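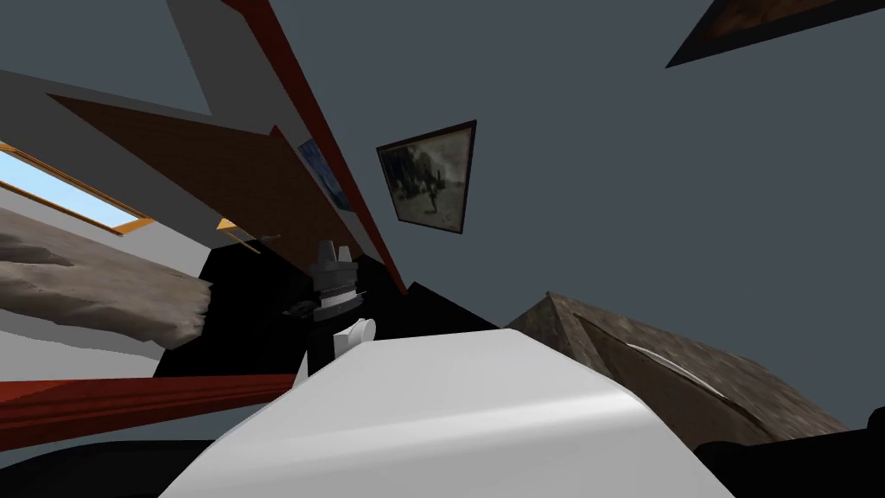 Simulated room view with the white arm and dark gripper, rendered in Solard.

Equipment > Reviews > Simulation and Data Collection

Solard Room Pack, reviewed for demonstration gathering
Anong Chaimongkol, Vivthorpe Learning Systems Group
30/05/2023

14 comments | 58 shares

The Solard Room Pack supplies furnished indoor rooms in which an operator may record demonstrations for a learning system. The group evaluated it in April as a possible replacement for the Dromov scenes used in earlier work. Two operators recorded 215 demonstrations across 16 rooms, using the standard arm model and a handheld controller.

Setup was completed in one afternoon. The written guide is clear on controller pairing and weak on file export, and the second subject required a call to the supplier's support desk.

Rooms are well varied. Framed pictures hang on the walls, windows show sky, and wood tones differ from one surface to the next. Such variety is of value to a policy that must not depend on a single background. The arm and gripper are modeled with adequate detail, although large dark areas behind the gripper can make small dark items difficult to distinguish. Operators are advised to raise the light level before recording.

The camera may be placed at any angle, including steep tilts. Tilted views were included in the trial set and were retained for training. Operators found them tiring over long sessions, and the group now limits a session to 17 demonstrations.

Replay is reliable. Discarding a failed attempt takes a single button press, a clear improvement on Dromov. Labels must still be entered by hand.

The pack is recommended for groups with an existing export process. The Chaiyaporn office will continue to use it through the next collection period.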